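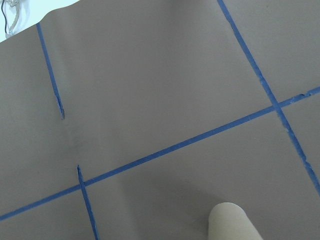 Paper, Tape and Tubes: Your Questions

Last updated 2025-08-29

I get a lot of mail about the sorting table page here at Cilura, mostly from badminton people with a closet full of loose shuttles, and a fair bit from folks who just want to know about the tape. I've put the answers in one place. If yours is missing, write to me and I'll add it when I get a minute!

What kind of paper do you put on the table?

Plain brown kraft, the heavy kind that comes on a big roll. Mine is from Masero Paper Supply and it was 800 feet when I bought it, so I'm set for a good long while. You don't need a roll like that. The packing paper from a moving store works fine if you double it up, and so do grocery bags cut open and flattened (print side down, or you'll go cross-eyed).

Why cover the table at all?

Two reasons for me. White feathers show up beautifully on brown, so I can spot a broken vane from where I'm standing, and I can write on the paper. Half my notes about which shuttles came from which tube are scribbled right on there in pencil. When it gets too grubby I roll up the whole thing and start over.

Does it have to be blue tape?

Nope! Any painter's tape will do. I like the blue, it's easy to see on brown paper and it comes up off the tabletop without leaving gunk. Masking tape is cheaper but I've had it bake onto a table over one hot summer, and I was scraping at it with a plastic putty knife until dinner. Please don't use duct tape. I mean it.

How do you get the lines straight?

Pull out the whole length first, hold it tight between both hands, set one end down, line up the other end, and only then press the middle. If you stick it down an inch at a time it will wander off on you. A chalk line helps on a long table. My squares aren't perfect and the shuttles have never complained.

My tape keeps getting ragged and fuzzy along the edges. What am I doing wrong?

Probably nothing. Painter's tape is a paper tape, and a paper tape on a table that gets used is going to scuff and tear. The spots where two strips cross are the worst for me, there's that little extra ridge for everything to catch on. I burnish the crossings with the back of a spoon when I lay them. Once a strip starts lifting along one side, I tear off the bad stretch and patch it. And if the paper tears along with the tape, you pressed down too hard or left it too long, so slap a new piece over the top and move on.

And if the paper goes wavy?

Mine does it every March, when the heat in the building goes on and off all day. Tape the edges down to the tabletop all the way along, not only at the corners, and smooth from the center out with your forearm before you lay any of the grid. Small ripples I just ignore.

OK, so which way does a shuttlecock go in the tube?

Cork first, every one of them facing the same direction. The cork of the next one nests down into the skirt of the one before it. Hold it by the cork or low down near where the feathers start, get it over the opening, and let it down gently. Don't shove from the skirt end, that's how you get bent tips. 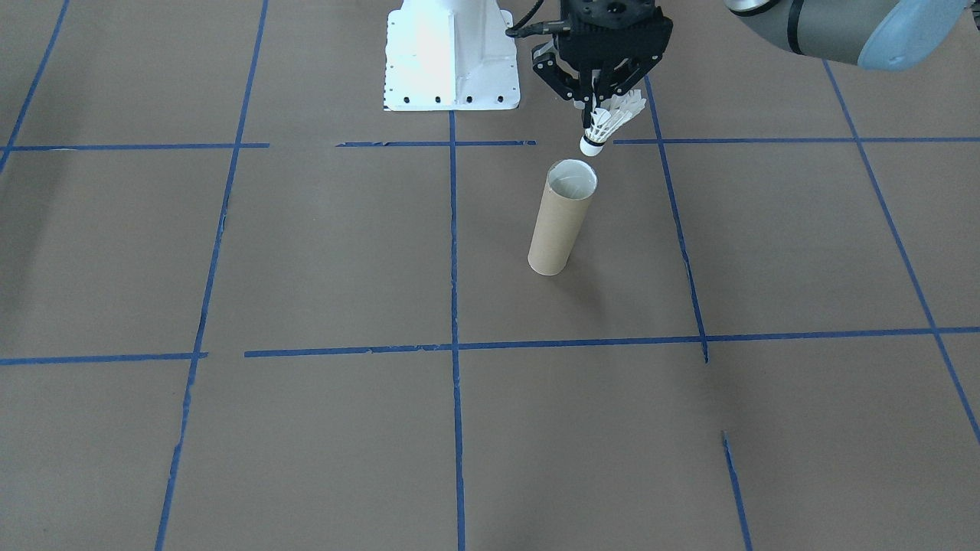
A white shuttlecock, cork end low, over the open top of a cardboard tube.

What if it catches on the rim?

Back it out and try again a hair straighter. Feather skirts are forgiving as long as they go in square to the tube, and they're really not when they go in sideways. If one catches every time, turn it a little and look for a feather sticking out past the others.

Can I use any old cardboard tube?

As long as it's wide enough inside, sure. Original shuttle tubes are the obvious pick (ask at your club, people throw them out constantly, I pulled a whole armload out of the recycling at Kalia Hall). Mailing tubes can be good too. Test with your scruffiest shuttle before you trust it with a new one. It should slide down without you pushing, and it shouldn't rattle around much either. Gift wrap cores are too skinny, I've tried.

What are the spiral lines on a cardboard tube?

That's the seam! The tubes are wound out of strips of paperboard glued at a slant, and the seam is where the strips meet. It's also the first place to go if the tube gets damp. If you can feel the seam opening up with your fingernail, use that tube for pencils.

How do I fix a worn rim?

Wrap it. One turn of white tape around the outside of the top edge is plenty for most tubes. If you fold any of it over to the inside, keep it very flat, or feathers will snag on it and you've made things worse. I get a paper-backed tape from Espinoza Hardware that tears nicely by hand, so I never have to go looking for the scissors.

Do you fill the tubes standing up or lying down?

Standing up, right on the paper, one tube to a square. 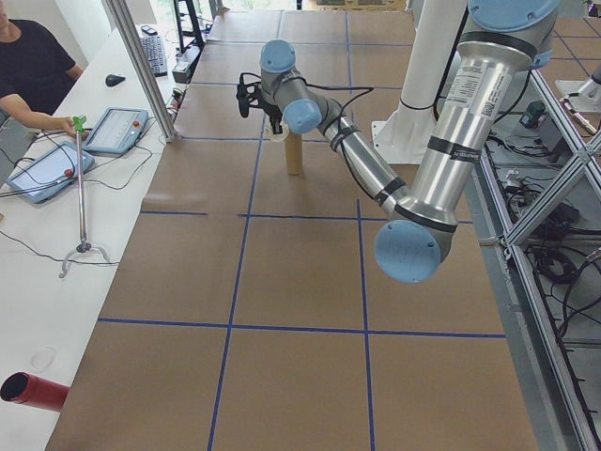 It leaves both hands free and I can see straight down the opening. The grid earns its keep with this part, too: full tubes move down the table a row at a time, and the ones still waiting stay up at the other end. If a tube leans, check the bottom edge. A squashed bottom will never stand right, and trimming it with a bread knife sounds silly but it's the best tool I've found for the job.

Do you keep the tubes upright in storage?

Yes, upright and lidded, away from the heater. Feathers get brittle when they dry out. Some players steam theirs before a match, and I do it too if they've been sitting over the winter, though I go easy on it. A few seconds over the kettle, then a rest before anyone hits them.

What about nylon shuttles?

Same tubes, same squares, much less fuss. I keep them separate from the feather ones only so I don't grab the wrong tube on club night (I have, and I heard about it for weeks).

Can I lay the tape straight on the table and skip the paper?

You can. I did it that way at first. You lose the pencil notes, and pulling up the whole grid strip by strip is a boring way to spend an evening. With paper you lift the lot in one go.

Do you sell tubes?

I don't, sorry! I give away my spares at the Kalia Hall swap table when I have any, so bring a bag.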